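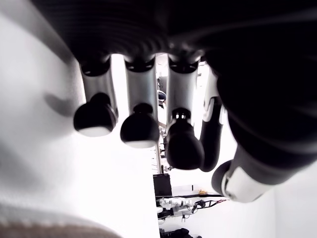 The old ballpark in Losville opens its gates for visitors in the months when the team plays away, and for 76 home games in the last years the same man has stood at gate C with a ring of keys. He asked me not to print his name. We met in July 2021, in the seats behind third base, and he had brought his own coffee.

"People come for the dugout," he told me. "They want to sit on the bench and make a photo of their shoes. I let them. But I prefer the scoreboard room."

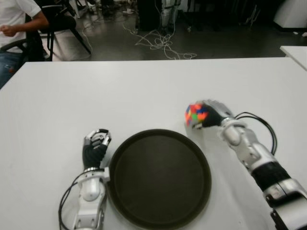 Petra Vondrasik

The scoreboard room is behind left field, up a metal ladder. The numbers are still changed by hand, and he did this work himself for two seasons before he became a guide. I asked if it was boring. "In April it is cold, and you see the game through a hole as big as a book. You hear the crowd before you understand what happened. I was never bored, only in rain delays."

A tour is limited to 40 people. He has also visited the parks in Tranavville and Durkside as a simple tourist, and he has strong opinions on both. Tranavville he calls "very clean, and too quick". In Durkside the guide allowed them to walk on the warning track, which he envied.

The smallest place on his list is the field at Arellano, with 1,508 seats and no tour at all. "I asked the lady who sells the tickets if I could look around. She gave me a key and said, bring it back before the fifth inning."

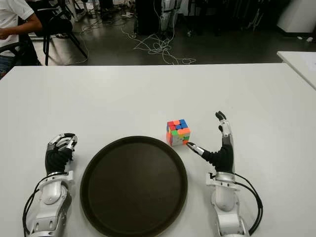
Robot hands, a round tray and a Rubik's cube on a white table

I wanted to know what visitors ask most often. He did not need to think. "How far is it to centre field? It is 400 feet. Then they ask where is the toilet."

Tours stop in February, when the new grass is prepared. He spends that month at home, reading old score books, and he says his wife is tired of it.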